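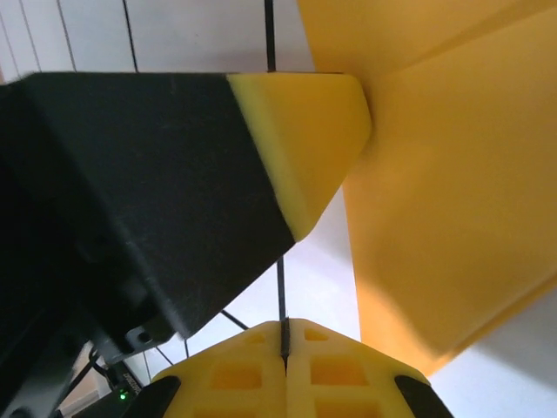
Bonsoir à toutes et à tous,

Je reprends le fil sur les embouts, avec du retard, parce que j'ai enfin pu passer une vraie soirée sur la comparaison entre la pince Godero et la Clalia ! Côté Godero, j'ai gardé le doigt noir à embout jaune biseauté, et c'est lui que j'ai fait travailler contre la grande pièce jaune à faces lisses. Jaune sur jaune, vu de la caméra de poignet, ma segmentation par couleur fusionne les deux dès que ça se touche — il faudra que j'imprime les prochains embouts en gris ou en bleu.

Antonina Stetsiuk a écrit :
> Tu as essayé les deux avec le même contrôleur ? Chez nous, à
> Korirport, la Clalia serrait trop fort tant qu'on n'avait pas
> baissé la consigne. Et l'embout en biseau, il glisse ou pas ?

Oui, même contrôleur Gentile pour les deux, consigne à 300 au départ (les unités du menu, ne me demandez pas à quoi ça correspond). Avec la Godero, 17 prises ratées sur 323, presque toutes quand j'arrive de travers sur le biseau. Donc oui Antonina, il glisse un peu, mais seulement sur les faces bien lisses. Avec la Clalia je n'ai pas encore fini la série, elle se met en défaut dès que je monte la vitesse à 3000 et je soupçonne mon câble.

Quelqu'un a-t-il déjà collé une bande de caoutchouc sur ce genre d'embout ? J'ai peur de perdre la pointe, qui est bien pratique pour les petites pièces. Et si quelqu'un a le fichier de config de la Clalia pour le Gentile, je suis preneur, la version d'avril ne se charge pas chez moi.

Bonne soirée !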